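Ticket 1546: Left arm stalls during pouring demo, open day table
Site: Poltbridge
Opened by: Kirsty Crabtree
Opened: 20 July 2019
Status: Open, usable for visitors

Symptom

Hi all, writing this up while it's still fresh! The left arm on the drinks table stopped three times this morning while we were practicing for the open day. It picks things up just fine, gets partway into the tilt, and then sits there with error 78 on the screen until I clear it. The right arm hasn't complained once (lucky for us, it mostly has the cloth to worry about).

The stall only shows up when the left arm is holding something with liquid in it. I ran the same moves with empty cups and got all the way to the end, no error.

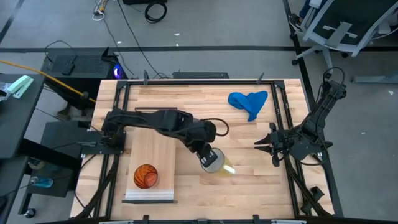

I also tried it slower, at the speed we use for school groups, and it still stopped, only later in the move. So I don't think speed is the whole story. The Sundley people are bringing their visitors right up to the table and I'd love for them to see a full pour — the spring group got a lot of me talking and not much pouring.

What I checked

Restarted the controller. No change. Reseated the wrist connector on the left arm, which did feel a bit loose, and got two clean runs before the error came back. Then I swapped the order so the pitcher comes first, figuring the motor might be warming up by the end of the routine. Same error on the first try.

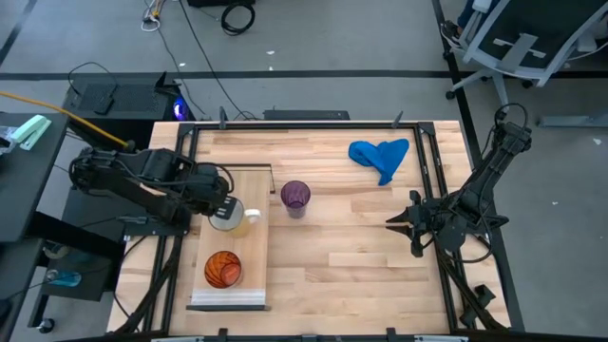 Kirsty Crabtree
Demo Lead, Poltbridge

Next I pulled the log. The wrist load limit is set to 127, and I'm pretty sure we had it at 2,000 before the Jonberg update went on. Can somebody at Pietrzak confirm that before I touch it? I don't want to guess at a number with guests standing there. I also ran the grippers open and closed over the mug a bunch of times, and there's no sticking that I can feel or hear.

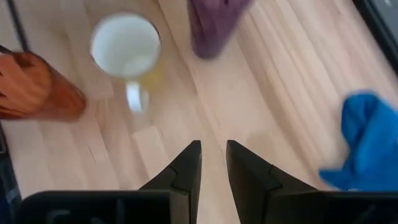

Workaround for the open day

Fill the pitcher less than halfway. I did five runs like that and all five finished, so that's the plan unless I hear back first. Keep the tilt at the school-group speed too, and if error 78 comes up, clear it and start from the top of the routine. Don't resume in the middle, it forgets where it put the cup!

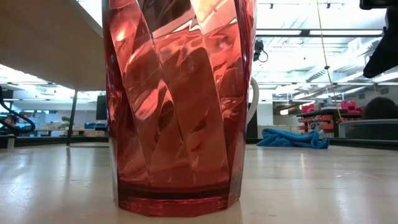 One more thing while I'm in here: the routine list still shows the old November version right next to the new one, with nearly the same name. I loaded the wrong one twice today. Can we delete it, or at least rename it? I'll leave this ticket open until I get an answer on the load limit, and I'll add the log once it finishes exporting.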